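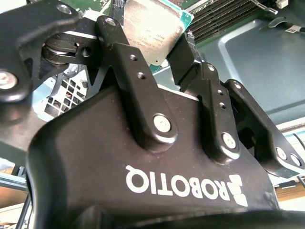
Robotiq housing, lettering upside down.

Home Notebook Reading order Shelf list Contact

Filed under: Workshop notes / Series & sequels / Brollard

March, started 9.40

Brollard reading order, again. Want this settled before the handout goes to print for the Bretbridge shelves. Last version put the short stories at the end in a lump, which is how Clutell prints them, but that spoils the ferry business for anyone who hasn't got to book four.

Seven novels, five short stories. Two of the stories sit inside the novels' timeline and have to be slotted in. The rest can float.

Where I've got to:

The first three novels straight through, no interruptions. Tried putting the lamplighter story between the first and second and it doesn't work, it uses the name of the guild before the guild is a secret worth having. Move to after three.

Lamplighter after three. Fine there. Short, a bit slight, but the brother turns up and you need him later.

Book four. Then the salt story, straight after, same week in the book by the look of it (snow still on the quay in both). Clutell omnibus has the salt story before book four. Wrong, I think. The burnt hand is mentioned in passing and she doesn't burn it till the last chapter of four.

Five, six, seven as printed. The other three stories anywhere after six. Put them in a box at the foot of the page so people don't feel they've got to.

11.15 — checked the burnt hand. Page 134 of the Clutell paperback has her opening the gate with her left and "the other still wrapped". That's the salt story. Nothing wrapped at any point in four until the kiln. So order stands. Add page ref to the handout? Hardback numbering is different, leave it off.

Problem with the older printing of book two. The chapter headings are dates in the made-up calendar and the later printing dropped them. Without the dates you can't tell the flood comes before the trial. Someone reading the newer copy will think the author forgot. Want a line on the handout, something like: the flood chapters come first in time. No more than that or it gives away the verdict.

Đỗ translation arrived in the box with the returns. Haven't compared it propperly. The contents page has the lamplighter story bound in with book three, at the back, which agrees with me. Also keeps the calendar dates. Would be good to know which printing it was made from, ask Clutell when I write about the cover permissions.

Lunch

1.30. Test print of the handout, folded. Text too near the fold, lost the last letter of "Brollard" on the inside. Moved margin, second one fine. Type is small but it is readable at the counter, tried it with the blinds down. Cream paper is nicer than the white, grey ink looks tired on the white.

Blurb lines. Keep to one sentence per book, no comparisons to other authors, no "for fans of". Drafts so far:

Book one: A toll clerk finds the same coin in her drawer every morning.
Book two: The coin's owner comes asking, and the river comes up.
Book three: too long, redo. Currently gives away the brother.
Book four: The ferry stops running and she is the only one who minds.

Not happy with four. The whole middle is her walking and being cross, which I love, but hard to sell in a sentence. Five to seven not drafted. Seven will be awkard as anything I say about it tells you who's alive.

Still don't know what to do about the map. The map in one is wrong about the north road and the map in five is right. Could just say use the later map. Some people like working it out for themselves though.

To do
— redo blurb three, draft five, six, seven
— write to Clutell: covers, which printing for the Đỗ edition
— shelf labels to match new order, old ones still have the stories at the end
— reread the kiln chapter, only skimmed it today
— find the other copy of book two, it was on the trolley

4.50, stopping. Test prints are in the drawer under the guillotine, use the cream one.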